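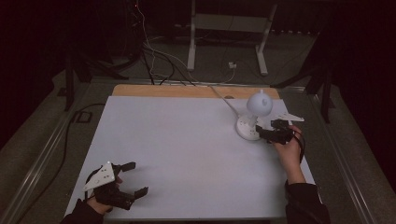 Sawsan Sabbagh wants to know why we need so many goes at the same job, and whether the machine couldn't just be shown it once, nicely and slowly, the way she was shown how to fold a fitted sheet. She wrote in after the June newsletter and I promised her a proper answer, so I hope she is sitting comfortably!

The short version is that one good go teaches it one good go. If the lamp is always on the same patch of the board, and the hand always comes in from the same side, then that is all the system ever learns, and it is quite lost the moment somebody nudges the base. So we move things. The lamp goes left, right, near, far, with its cable trailing one way and then the other, and each time one of us picks up the pair of grippers and does the job again from the beginning. Our target for the lamp is 2,000 goes, and as I write this we have 318 in the bag, so there is a fair way to travel yet (and plenty of biscuits to get through).

People do ask if they have to be neat. Please don't be! Chidiac, which is what we call the program that does the learning, needs your ordinary hands at your ordinary speed. If you fumble and then put it right, leave it in and carry on. The only ones we throw out are those where somebody stopped halfway to answer the door, or forgot to open the grippers before starting, and I have done both.

Sessions at Skendham carry on through August, in blocks of 5 goes with a rest between, as wrists do get tired. Long sleeves are fine. Bracelets are better left in your bag.

Next on the list is the Asto set, with cups and lids, and I shall write about that when we get there.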